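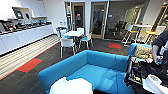 12 de agosto

Passámos a manhã na zona de convívio a comparar as duas garras no sofá azul-turquesa. A tarefa é a mesma de sempre: pegar no pano branco, levantar, pousar no assento. Depois, a almofada bege. Dez tentativas com cada garra para o pano, quatro para a almofada.

A Plurnarier fecha mais devagar e belisca melhor o tecido. Das 10 tentativas falhou duas, ambas com o pano caído sobre a borda da frente do sofá, onde os dedos batem no estofo antes de fecharem. A Jardine falhou 5. Tem mais força, mas as pontas são largas e empurram a dobra para a frente. Com a almofada foi ao contrário: a Jardine segurou-a quatro vezes em quatro e a Plurnarier deixou-a escorregar uma vez, a meio da subida.

Perdi quase uma hora com o controlador. A versão nova do Pimmont repõe o limite de corrente sempre que se troca de garra e eu não sabia. Os primeiros ensaios da Jardine foram para o lixo e repeti-os todos. Tenho de escrever isto na folha de arranque, ao lado da calibração.

A câmara da cabeça vê bem o assento, mas perde o pano quando o braço passa por cima. Baixei a inclinação e melhorou um pouco. Com mais inclinação deixo de ver o encosto, portanto ficou assim. Ainda não experimentei a câmara de pulso com a Plurnarier montada, falta a peça de fixação.

À hora de almoço parámos, havia gente a querer café. À tarde fiz só exportações. O registo vai em 2,455 GB e o disco aguenta até ao fim da semana.

A Dirnora quer uma decisão sobre a garra antes de outubro. Por mim ficava a Plurnarier para tecidos e deixava-se a almofada para depois, mas quero repetir os ensaios com um pano mais grosso. Amanhã trago a toalha de casa. Pedir também pontas de borracha novas, as da esquerda já estão gastas.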